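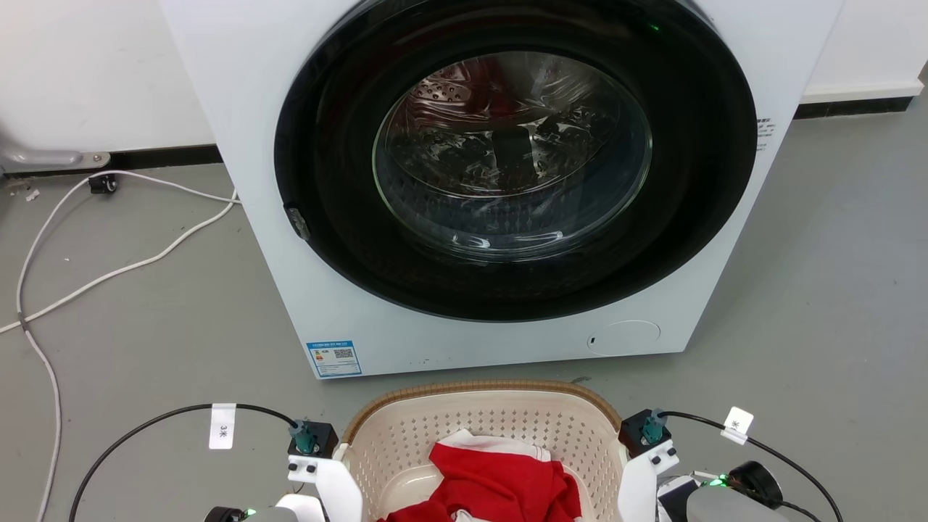 Walico Nina Wool Dryer Balls, Set of 8

I have been through a lot of dryer balls, and these are the ones I keep buying for my own house! The Nina is felted all the way through from New Zealand wool, so there's no yarn core to unravel and poke out after a few months. They're a little bigger than a tennis ball, and they stay round.

Toss four in with a normal load, or all 8 with a comforter (trust me on the comforter - the corners come out fluffy instead of wadded up). Towels are where I love them most.

New ones shed a bit of fuzz. Run them once with old towels before you put them in with anything black.

Details
Material: 100% wool, undyed
Colors: cream, or mixed cream and gray
Comes with: cotton drawstring bag
Price: $19 per set, 2 sets for $36

Scent
They come plain. If you like a scent, put a couple of drops of lavender oil on each ball and let it soak in overnight. Kevin Muñoz in our packing room swears by cedar, and his sweaters do smell wonderful.

Care
When they stop grabbing lint, wash them hot inside a tied sock, then dry them on high. They'll shrink a hair and perk right up.

The gray wool is back in stock in June, and cream ships now.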